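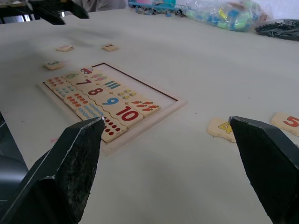

Droltanov Publishes First Household Chore Results for Two-Armed Robot

Tidying tasks go well at the table, but speed and supervision still stand in the way of home use

Aug 29, 2025 — Droltanov today released the first results from Plirkari, its program to find out which everyday chores a two-armed robot can do in an ordinary room. The report covers 46 tasks, from folding dish towels to restocking a small shop shelf. The company's short answer to whether machines can take over this kind of work is that they can do parts of it, slowly, with a person nearby.

The tasks were picked from a list of jobs that parents, child care staff and store clerks said they would most like to hand off. Putting away toys and games came up often. One task in that group is a wooden number puzzle, in which numeral tiles and matching counting pictures have to go back into a shallow tray. The tiles have wavy edges and have to be turned the right way before they will sit flat.

Plirkari counts a task as passed when the robot can finish it without anyone touching the robot or the objects. Of the 46 tasks, 37 were passed at least once. The report also lists the tasks that were never passed, among them making a bed with a fitted sheet and sorting a mixed drawer of kitchen tools.

"Finishing a job once is a low bar, and we say so in the report," said Delia Medina, program director at Droltanov. "A family doesn't want a robot that puts the game away on a good day. They want to leave the room and come back to a clear table. We are not there, and we would rather publish that than a highlight reel."

The program ran roughly 2,000 trials. Small flat objects were among the hardest to handle. A thin tile lying on a table gives a gripper very little to hold, and a tile that is slightly turned can catch on its neighbor and push it out of place. Work with boxes, bottles and other objects with straight sides went faster and needed fewer second attempts.

Shop-floor tasks showed a similar split. Moving boxed goods from a cart to a shelf was among the most dependable jobs in the program. Hanging small packets on hooks was among the least, and Droltanov has dropped it from the next round until the gripper fingers are redesigned.
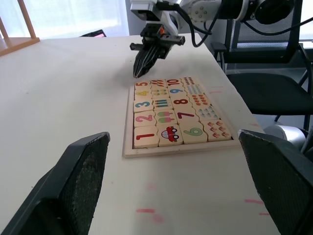

The number puzzle with all its tiles in the tray. The task rules are by Gwenllian Ellis,
Lead Test Engineer, Droltanov

Ellis wrote the task rules used in the report. Each one names a starting layout, a finished state and a time limit. For the number puzzle, the finished state is every tile seated in the tray with each numeral beside its own counting picture. A tile in the wrong spot means the trial is marked as failed, even if the rest of the tray is correct.

"People ask why we bother with a child's puzzle," Ellis said. "It has a right answer that anyone can check by looking. With laundry you can argue all afternoon over whether a shirt is folded. With this you can't."

Time remains the largest gap. In most of the passed tasks the robot took several times as long as an adult doing the same job. Droltanov does not plan to sell a household machine on the basis of these results and has set no date for one.

The next round will add tasks suggested by Figueroa, a chain of neighborhood toy stores, and Fison, which runs after-school rooms. Both will supply used items with worn edges and missing parts — the condition such things are usually in by the time somebody has to put them away. Testing is due to finish in May.

The full report, including the task rules and the list of failures, is available from Droltanov on request.

Media contact: Press Office, Droltanov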